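Why does fruit get sweaty in a plastic bag?

I'm Orla Ó Dálaigh, and I write the kitchen science pages for Pritow. My favourite thing to poke my nose into is the fruit basket. Yes, really!

Fruit is still alive after it's been picked. It can't wave at you, but it is breathing in its own quiet way. It takes in oxygen from the air and lets out carbon dioxide and a little bit of water. Shut it up in a plastic bag and that water has nowhere to go, so you get those tiny drops on the inside. Mould loves them (yuck).

A basket with holes in its sides lets the damp air drift off. You can see more of the fruit too, so you're more likely to spot the wrinkly one before it goes squishy. I once left a lemon in a bag for 14 days in October and I'm still a bit sorry for it.

Some fruits also give off a gas called ethylene (say it "ETH-i-leen"). It tells the fruit next door to hurry up and ripen! Bananas are very bossy with it.

Plastic bags, yellow fruit and a green basket:

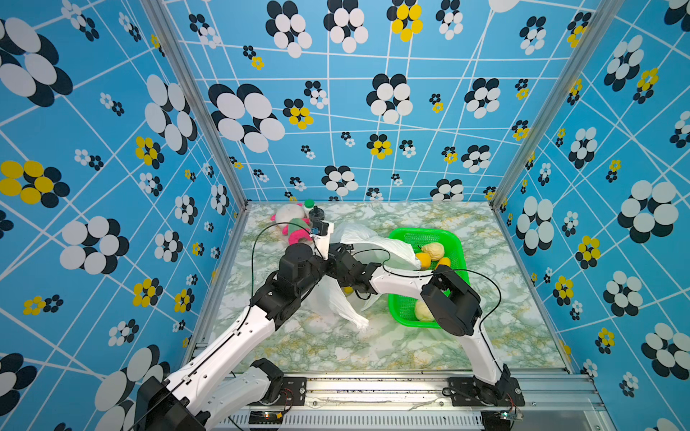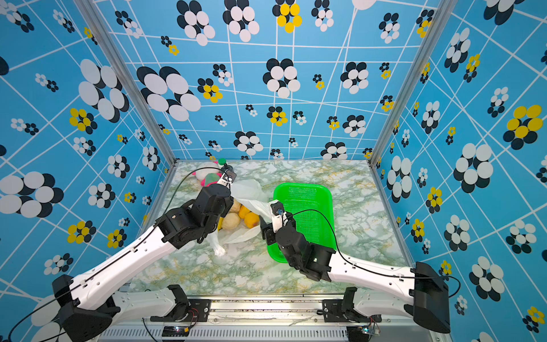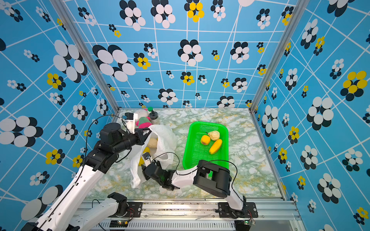
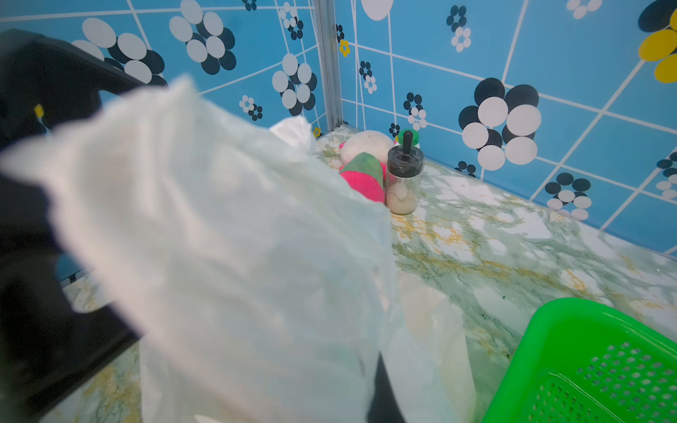 Try it yourself

Ask a grown-up for 4 lemons. Put two in a plastic bag and tie it up, then put the other two in a basket or a bowl. Leave them side by side, out of the sun. Have a look every morning and draw what you see. Is there any water in the bag? Which lemon wrinkles first? Don't eat them afterwards, and wash your hands when you've finished!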